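Citrus Storage and Serving: Frequently Asked Questions
Codora Produce Desk, kitchen and break room supply 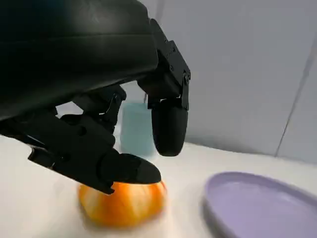
Small orange fruit is delivered to Codora accounts from October onward, and most of the questions we receive concern how long it keeps and how it should be set out. The answers on this page apply to whole, unpeeled fruit. A squat, slightly flattened shape, as on the bright orange fruit with pale streaks down its sides, is normal for several kinds of loose-skinned citrus and does not mean the fruit has been crushed in transit. White tables are convenient for inspection, as juice and skin oil show up on them at once.

How is the fruit packed?
The standard case is the Marer tray case. Each case holds 8 trays, stacked with a paper divider between them. The larger Chauke carton is packed loose and is intended for sites that use a full carton within a few days of delivery.

Should fruit be refrigerated on arrival?
If it will be eaten within a week, no. Keep it in a dry room away from direct sun and heating vents. For longer storage, use the crisper drawer of a refrigerator. Do not seal it in a plastic bag. Trapped moisture softens the skin and encourages mold at the stem end.

Can refrigerated fruit go back to room temperature?
Yes. Take out what is needed for the day and let it stand for an hour before serving. Wipe off condensation before the fruit goes into a bowl.

How do I check fruit without damaging it?
Lift it and judge the weight first. Good fruit is heavy for its size. Then press lightly with the pad of one finger near the stem end. The skin may give a little on loose-skinned kinds. A spot that stays dented, leaks, or feels hollow and papery should be rejected. Do not squeeze from both sides, and do not use a fingernail.

Does loose skin mean the fruit is old?
Not by itself. Tangerine types have a natural gap between skin and flesh, which is why they peel easily. Age shows in a dull surface, shriveling around the stem, and low weight.

What about scars, streaks and uneven color?
Surface marks come from wind, leaves and growing conditions. They have no effect on the flesh. Green patches are also harmless. Brown areas that are soft to the touch are decay, and the whole piece should be discarded.

When should fruit be washed?
Immediately before eating, under cool running water. Washing before storage shortens shelf life. Soap and bleach solutions should not be used on fruit.

One piece in the tray has mold. Is the rest usable?
Remove the moldy piece and anything that was touching it and looks wet or soft. Replace the divider. Wash and dry the remaining fruit, then use it first. If mold is found on more than one tray, hold the case and contact the desk.

How should fruit be set out on a table?
Use a wide, shallow bowl, no more than two layers deep. Single pieces placed directly on a tabletop will roll if the surface is not level. Clean the table beforehand with the Vudik surface wipe or plain soap and water, and let it dry.

How do I remove citrus oil from a white surface?
Wipe with warm water and dish soap, then rinse. Old stains may need a second pass. Avoid abrasive pads, which leave dull patches that take up more color the next time.

Are there size limits on orders?
The smallest order is 200 pieces. Orders above 1000 pieces are split across two deliveries unless the site asks otherwise.

Who handles damage reports?
Dzifa Abugri, produce desk, extension 172. Give the case label number and the number of trays affected. Reports should be made on the day of delivery, before the fruit is moved into storage.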